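手持夹爪对比笔记，2021年2月17日整理。内容分条发，偏细节，只关心结论的可以直接看第24条以后。

1. 对比对象是两套手持夹爪：Dinier 和 Pollock。两套都成对使用，左右手各一只，操作者直接握着做动作，夹爪上的相机和开合编码器同步记录。记录端用同一台 Amstead 控制器，头部视角统一用 Desturell 相机。变量尽量只留在夹爪本体上。

2. 先说为什么要比。之前一直用 Pollock，开合手感轻，但指尖在受侧向力时会偏，录下来的开口值和实际开口对不上。后处理可以补，补完仍有一部分片段要扔。换 Dinier 的目的就是看能不能少扔。

3. 参数上两套差得不远。编码器都按 200 Hz 读，夹爪相机都按 60 Hz 录。Dinier 的连杆更粗，整体略重；Pollock 的指尖更窄，进缝隙占便宜。重量没有单独列表，因为线缆怎么走对手感的影响比本体那点差值大。

4. 任务选了两类。第一类是木相框：从侧面接近、夹边框、平移、放回立着的状态。第二类是一块开了孔和槽的小木板：双手夹持、转向、平放回台面。都是刚性物体，表面有木纹，边缘清楚，适合看指尖对位误差。

5. 没有选软物体。布料和袋子的结果受操作者习惯影响太大，两套夹爪之间的差别会被盖住。软物体等刚性这一轮的标定定下来再做。

6. 相框任务的难点在接近阶段。框体有厚度，底边贴着台面，指尖要么从侧面进，要么先压住一个角再调整。夹爪相机离指尖近，框的大部分会跑出视野，操作者看到的主要是一个角和一条边。

7. 对位时我要求先让一侧指尖到框的下角，停一下，再动另一侧。停顿方便后处理切段：开口值不变、末端速度接近零的那一段就是切点。不停顿也能切，但误切会多，尤其是手抖的时候。

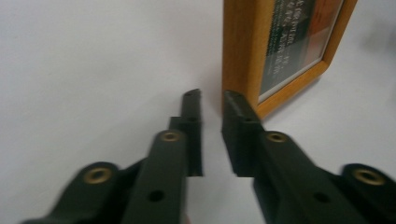 8. 角点接触对 Pollock 不友好。窄指尖压住框角以后会沿木纹方向滑一小段，编码器没有反应，相机里能看到框在动。Dinier 的指尖接触面更大，滑动少，代价是接近时遮挡多，框的下角常常被挡住一块。

9. 遮挡的处理：不要指望夹爪相机单独解决。夹爪相机负责指尖附近的相对位置，头部相机负责物体在台面上的朝向。两路都有的片段才进入统计，缺一路的单独存放。

10. 玻璃面要留意。相框带玻璃，反光会让自动曝光来回跳。Desturell 的曝光锁定之后问题消失，夹爪相机的曝光也建议锁。锁之前先把夹爪放到工作高度，对着台面读一次亮度。白色台面很容易把曝光拉低，深色的指尖会糊成一片，孔位和边缘都没法用。

11. 动态模糊。近处的连杆段在画面里移动最快，最先糊。用连杆上的特征点做标定时，只取静止段。我试过在运动段里硬跟黄铜圈的轮廓，圈会变成椭圆，拟合出来的中心往运动方向偏。静止段里没有这个问题。

12. 说到黄铜圈。Dinier 深色臂上嵌的黄铜圈拿来做视觉参考点相当合适：颜色和臂身反差大，圈沿有高光，阈值好定。没有金属圈的圆孔也能用，但孔内外都是深色，光照一变就丢。

13. 我的做法是以铜圈为主，圆孔只作校验。两者算出来的开口值差得大，这一帧就标为可疑，不参与标定。Pollock 上没有类似的特征，只能贴标记，贴了又容易被手指蹭掉，每次重贴都要重新量。这一条单独就值得换。

14. 木板任务。木板上有一个小圆孔、一条短横槽和一个竖向的钥匙孔形槽。这几个特征互不对称，转向之后从头部相机里可以直接判断朝向，不用另外贴码。

15. 双手任务先看线缆。线缆从夹爪出来以后如果绕过手背，转腕时会被拉住，操作者会下意识用肘部补偿，轨迹里能看到一个多余的平移。绕手腕内侧会好一些，但线会扫到台面。目前没有满意的走法，只是要求两只手走法一致，至少偏差是对称的。

16. 头部相机的俯角以能同时看到两只夹爪和整个台面为准。俯角太小，远端背景占掉半个画面；俯角太大，前臂把近侧挡住。台面边框在画面里要留全，后面要用四边做平面估计。
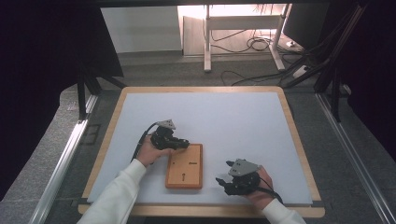

双手接近的时候，左右夹爪最好不要同时进入同一条边。我规定左手先到位，右手后到位，间隔由操作者自己掌握。间隔太短，两路夹爪数据里的接触时刻会挤在一起，切段脚本分不清是哪只手先碰到板。

17. 平放的木板比立着的相框难夹。板薄，贴着台面，指尖必须压得很低。Pollock 的窄指尖在这里确实占优，可以贴着台面进去。Dinier 要先用一侧把板推到另一侧指尖上，再合拢。推的动作会改变板的初始朝向，所以初始朝向以合拢前最后一个静止段为准，不以开始录制时为准。

18. 关于推动作是否算“有效”，我纠结过。最后的规则是：推完板仍平放、没有碰到台面边框，就算有效；板翘起来又落下的，不算。规则写进了切段脚本的配置，没有留给人工判断。人工判断试过，同一个人隔一段时间看同一段，结论会变。

19. 统计口径。全部有效片段 711 段，两套夹爪混着录，每换一次夹爪重新做零点。没有先录完一套再录另一套，否则操作者越来越熟练会全部算到后一套头上。

20. Amstead 控制器的时间戳。两只夹爪接在同一台控制器上时，左右两路的时间戳来自同一个时钟，可以直接用。分接两台就要另做同步。有一版固件在重新插拔线缆之后会把其中一路的起始时间归零，另一路不归零，现象是左右手动作错开一大截。重启控制器可以恢复，插拔之后养成重启的习惯。

21. 延迟也量过。夹爪相机相对编码器有固定延迟，量法是快速开合，看开口曲线的拐点和图像里指尖停住的那一帧差多少。两套夹爪用的是同一款相机模组，所以延迟一样，对比时互相抵消。单独使用某一套数据的人要记得扣掉。

22. 零点。很多开口误差最后查下来都是零点的问题。我原先只在完全闭合时取一个零点，Dinier 的指尖垫有弹性，用力不同，闭合位置就不同，零点跟着漂。现在的流程是闭合一次、张开一次，两头都取，中间按曲线插值。

23. 张开端比闭合端可靠。张到限位时指尖垫不受力，重复性只取决于机构本身。取值时夹爪悬在台面上方，两指之间不放东西，物体退到远一点的地方，但不必清出台面。两侧的垫面要都在夹爪相机里，朝向差能看出来。
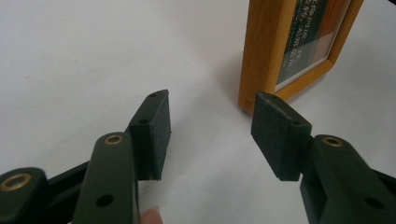 取张开端的时候还要看两片垫是否大致等高。如果一高一低，多半是指尖螺丝松了，先紧螺丝再取零点，顺序反了等于白做。螺丝紧到垫子不再晃就停，再紧会把垫面带歪，歪了以后夹框边只有一条线接触。

24. 耐久。开合 3000 多次之后重新测张开端零点，Dinier 左右两只的漂移都在编码器最低几位里，可以忽略。Pollock 的一只右爪出现了能摸出来的间隙，零点每次都不一样。样本只有一对，不能说所有 Pollock 都这样，但和之前扔掉的那批数据对得上。

25. 指尖垫。粗糙面的垫子夹木边效果稳定，力可以小一些，操作者反馈手不容易酸。缺点是吸灰，灰多了以后夹玻璃面会打滑。用干布擦不干净，得用胶带粘。清洁后不需要重新取零点，这个验证过。

26. 光滑硬指尖没有被完全淘汰。做插入类动作时，粗糙垫会勾住槽口边缘，硬指尖更顺。目前的安排是抓取用软垫，插入用硬指尖，换指尖必须重新取零点，并且在文件头里写清楚型号。文件头没写型号的数据一律不合并。

27. 夹爪相机的视野。两套的安装角度不同，Dinier 的画面下半部分几乎都是自己的臂，留给物体的只有上半部分。裁掉下半部分可以省存储，但我没有裁，开口的视觉校验全靠那一块。存储紧张的话优先降头部相机的帧率。

28. 手指入镜。握持位置偏前时，操作者的手指会出现在画面底部，切段脚本曾经把它识别成指尖边缘，开口值突然跳小。处理方法是在画面底部加一条忽略区，宽度按握得最靠前的情况定。训练用的数据里我没有抹掉手指，只是在标定里不看它。

29. 照明。漫射顶光最省事。试过加侧灯，铜圈高光变强，检测反而变差，因为高光会断成两截，轮廓不闭合。侧灯还会在玻璃上打出亮斑。最后侧灯撤掉，只留顶光。

30. 切段参数。静止判定用末端速度和开口变化两个条件同时满足，持续 200 ms 以上。阈值放宽到更短，慢速接近会被误判成停顿；收得更长，操作者停得不够久的段会漏。这个值对两套夹爪都适用，没有分别设置。

31. 结果，按任务说。相框任务 Dinier 好，主要好在接触后不滑，开口值和图像对得上，后处理基本不用补。木板任务两套接近，Pollock 进得去但夹得不稳，Dinier 进得慢但夹住以后可以放心转向。

32. 按操作者负担说。Dinier 略重，长时间双手举着会累，累了以后前臂往下沉，头部相机里夹爪位置整体偏近侧。这个偏移很慢，单段里看不出来，按录制顺序画出来就很明显。固定休息间隔之后偏移变小，没有消失。

33. 按维护说。Dinier 的耗材是指尖垫，Pollock 的耗材是贴纸和连杆。贴纸便宜，但每次重贴后的标定要花时间，这笔账容易漏算。

34. 所以接下来默认用 Dinier，Pollock 留一对给薄件。两种数据混训之前先统一开口定义：以两指尖内侧面在中线处的距离为准，单位毫米，不用归一化的零到一。归一化的值换指尖以后就没有可比性了。

35. 还没解决的有线缆走法、软物体任务、以及头部相机在操作者低头时的抖动。头部相机抖动目前用台面边框做平面配准压掉一部分，边框被前臂盖住太多的时候配准会跳。打算在台面远端再加固定参考，十月之前应该能录完对照组。

36. 有人问能不能不要头部相机，只用两路夹爪相机。单手夹相框可以，双手做木板不行。两只夹爪互相看不见对方的时候，左右相对位姿没有来源，靠各自的里程计累积，转一圈回来误差已经比板上的槽宽了。

37. 还有人问能不能用机械臂直接回放这些轨迹。末端位姿可以，开口不能照搬。手持时人会根据手感过夹，记录到的开口比物体实际宽度小，直接发给位置控制的夹爪会顶到电流上限。我这边的处理是合拢阶段改用力限，开口值只作为触发时机。

38. 回放时另一个坑是接近速度。人手在最后一小段会自然减速，切段时如果把减速部分切掉，拼出来的轨迹就是全速撞上去。切点往前多留一点，宁可重叠。

39. 补充第 13 条：铜圈检测用的是灰度梯度加椭圆拟合，没有用颜色。白平衡不锁的时候金色会漂，颜色阈值要一直调。椭圆拟合对圈沿磨损不敏感，缺一小段也能出中心。但近处的圈和远处的圈在画面里大小差很多，搜索半径要分开给，给一个大范围会把圆孔也拟合进来。

40. 补充第 22 条：闭合端取值时不要看操作者用多大力，看曲线。曲线变平之后再记，记完松手。连续取三次，差得大就查指尖垫有没有翘边。

41. 配置文件整理好再发，里面还有几处路径是写死的。切段脚本的版本号会跟着数据一起存，旧版切出来的段不打算重切，只在索引里标出来。

相关动态
Amstead 控制器插拔后时间戳归零的复现步骤
Desturell 相机锁曝光前后的对比曲线
Pollock 连杆间隙怎么量
指尖垫更换记录（Dinier）
开口定义改为毫米之后的数据迁移说明
双手任务线缆走法，第二次尝试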